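My first go at teaching a robot

By Nurhan Tuncer

I'd been told to wear flat shoes and a top with sleeves I could push up. I was not told that by half past ten I'd have a sore thumb and strong opinions on how to pick up a piece of foam.

Salden is a small outfit with a big open building and a lot of stairs. They teach robots to handle things: pick them up, turn them round, put them down somewhere sensible. I'd written to them back in the winter asking whether a complete beginner could come and have a try, and Qistina Saragih, who runs the teaching floor, wrote back with one line. "Come for two days, we'll put you to work." She meant it!

I think I'd pictured typing. Or one of those gloves with wires coming off it. What I got was a gripper, a chunky thing you hold in your hands, with two fingers at the business end that open and shut when you squeeze. There's a camera on it, and little square markers with blocky black patterns, so that afterwards the computer can work out where everything was. You do the job with the gripper, over and over, and the robot learns from the recordings. No robot in the room with you at all, if you're doing it this way. Just you, a table and a heap of odds and ends.

Berkay Uysal was given the job of looking after me. He's been at Salden long enough to have worn out a pair of the rubber pads, he told me, rather proudly.

"Start with something soft," he said, and handed me the foam.

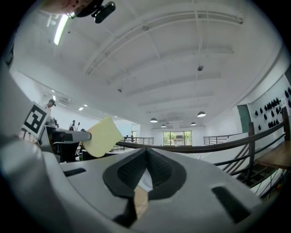

You'd think soft would be easy. It's a swine. Squeeze too hard and it folds up, squeeze too gently and it slides out and you're chasing it across the table. Your own fingers sort all this out without asking you, and the moment you swap them for two stiff ones you find out how much they'd been doing on the quiet. I dropped my first piece four times. Berkay said nothing, which I took as kindness, and then he said, "You're holding your breath," which I was.

His advice was to slow down on the way in and not to fuss once I'd got hold. Robots copy the fuss as well, you see. If I hover over a thing and dither for a couple of seconds, that dithering goes into the recording, and somewhere down the line there's an arm dithering over a bit of sponge for no reason it could ever explain. Qistina has a robot that gives everything a tiny shake after it picks it up. They traced that back to one person who'd done a week of sessions and didn't know she had the habit.

I asked if they'd fixed it. "Mostly," she said.

We worked in batches of 90 tries. That sounds like a lot, and it is a lot, but there's a rhythm to it after a while — reach, close, lift, carry, open, back again — and I stopped noticing the rest of the place. People come and go on the stairs, someone's always laughing up by the railing, the big lights hum a bit. I'd look up and another half hour had gone.

The other way of doing it

In the afternoon Ryszard Nowakowski showed me the remote set-up, where you sit at one pair of arms and a second pair follows what you do. They call theirs Rurkeck, after a village one of the engineers made up as a child, and they talk about it as if it were a slightly difficult horse.

It's a very odd feeling. You move your hand and over there, a beat later, a metal hand moves too. I kept trying to feel the thing I was picking up, and of course there was nothing to feel. I was doing it all by eye. I put a cup down with a bang that made Ryszard wince, and then I did it again the other way, stopping with the cup still well above the table and letting go. (It was a plastic cup. They've met people like me before.)

He's a Rurkeck man through and through. His view is that when you drive the real robot, you can only teach it things it can do, whereas a person with a gripper in their hands will happily lean, twist and stretch in ways no arm could follow. Berkay's view is that he can get through three times as much with the gripper and carry it into somebody's kitchen if he wants to. They've clearly had this argument before, and they had it again over my sandwich.

I'm with Berkay, for what it's worth, but that may be because I was so bad on the other one.

Day 2, and the thin stuff

I came back on the second morning with a plaster on my thumb and found I'd been moved up to thin things: strips, cards, anything bendy or shiny that's hard to get a hold of. These matter more than you'd think. One of the jobs Salden is working on is for a packing firm called Christodoulou, and a great deal of packing is thin, slippery bits going into slots.

With a flat strip it's all about the angle. Come in crooked and the pads catch one edge, and the strip spins round and points at your elbow. Come in square and it stands up between the fingers, good as gold. Berkay had me watch the pads and forget about the strip, and that helped more than anything else he told me. I also learned to lift straight up before going anywhere. I'd been setting off sideways the second I'd got a grip, like someone leaving a party early.

I got properly keen by this point. I had a run of 9 clean ones and actually said "yes!" out loud, and had to do the next one again. 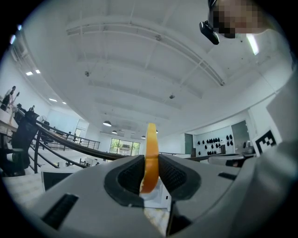 What happened to my tries

By the end I'd made 163 recordings that Qistina was willing to keep. The rest went in the bin, and she showed me why, playing them back on her screen one after another. In some I'd nudged the thing with my knuckle to help it along, and that's cheating. In others I'd picked it up perfectly well and then stopped to talk to Berkay. There's a lot of me talking to Berkay.

The good ones go in with everybody else's, and the robot practises on the whole lot. I'd rather hoped for one of my own, trained on nothing but me, but she says that would be a very nervous robot. They'll be trying the new batch out in July at a place called Futgate, and I've asked to be there when they switch it on. I want to see if I can spot myself in it.

My thumb's better now, thanks for asking. I do still catch myself at home coming in square on the biscuits, and lifting straight up.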